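Jennylyn Sison has run the amplifier bench at Guron for nine years, and most of the shop's current catalog began as a drawing of hers. The newest of these, the Kubo, entered production in September. It is a two-channel tube head rated at 50 watts, with a switch on the rear panel that lowers the output for smaller rooms.

Sison describes the Kubo as a continuation of the Skatiretti, the shop's first amplifier and still its best known. "The preamp is the same through the first gain stage," she said. "After that we moved the tone controls. On the Skatiretti they sit early, and players who use a lot of gain told us the low end became loose. On the Kubo they come later, and the bass control does more."

The clean channel was the harder of the 2 to complete. Three versions were built and set aside before the present circuit was approved. According to Sison, the difficulty lay in the shared phase inverter, which had been chosen with the overdrive channel in mind. "We could have given each channel its own power section, but the cabinet would have weighed far too much. I changed one capacitor value and the negative feedback, and the clean side opened up."

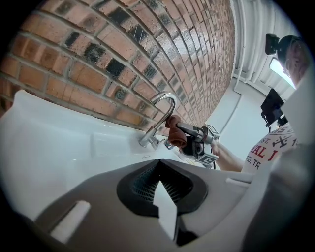
The output transformer is wound for Guron by Dratska, a small supplier that also made the parts for the Skatiretti. Sison asked for a larger core this time. The first order was for 100 units, and each one is measured on arrival and again after the chassis has run for a full shift. "A transformer can pass on the meter and still sound stiff," she said. "We play through every one of them."

Guron has shipped 2,858 amplifiers since it opened, and Sison keeps a service card for each. Those cards shaped several choices in the Kubo. The input jacks are now bolted to the chassis — on earlier models they were soldered to the board — and the bias points can be reached without removing the head from its cabinet.

A combo version is under discussion. Sison would like to offer it with a single twelve-inch speaker, although the open-back cabinet has not been settled. "The head sounds right with a closed cabinet, and I know what I am hearing," she said. "With the open back I am still moving the baffle."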